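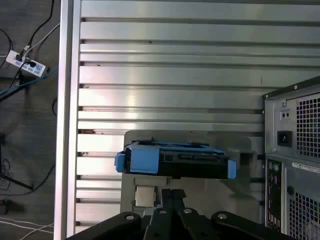 # Rarnau opens second round of desktop reuse program in Imbridge

**Imbridge, February** – Rarnau, the computer reuse company, today announced the second round of Tundix, its program for retired office desktops. In the first round 338 machines were given to schools and libraries in the region. The goal for the new round is 1,000.

Companies and public offices can register their old towers from this month. Each computer is opened, cleaned and checked, and its hard drive is taken out in its carrier before any other part is touched. Drives are erased and tested separately, and the owner receives a written report for each serial number.

"Many offices keep old computers in a closet for years, as they are afraid of what is still on the drive," said Latrice Brannigan, director of Rarnau. "We understand this fear very well. Therefore the drive comes first in our work, and the owner can always ask to have it back."

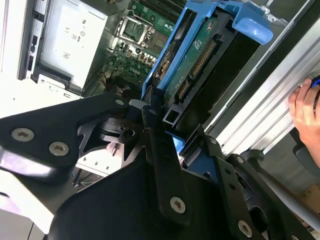

*Rarnau Hardware Reuse Department*

The department accepts desktop towers with SATA drives, with or without processor and memory. A machine with an empty socket is also welcome – the case, the power supply and the board can often serve again in another computer. Blue plastic drive carriers should please stay on the drives, for they are difficult to buy separately.

"A carrier costs almost nothing, but without it the drive has no place to sit," said Jhun Mangubat, who leads the department. "We ask the donors every time to leave them, and still we receive boxes of drives without them."

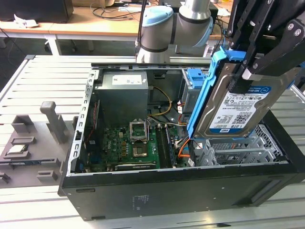 Larger drives, from 1 TB, are put back into use when they pass the full surface test. Smaller ones are sent for material recycling. Owners who do not wish their drives to be used again can mark this on the registration form.

Collection in Imbridge is free for donations of 3 or more computers. Smaller donations can be brought to the front desk, every morning until noon.

**Press contact:** Peiyu Cui, Rarnau, Imbridge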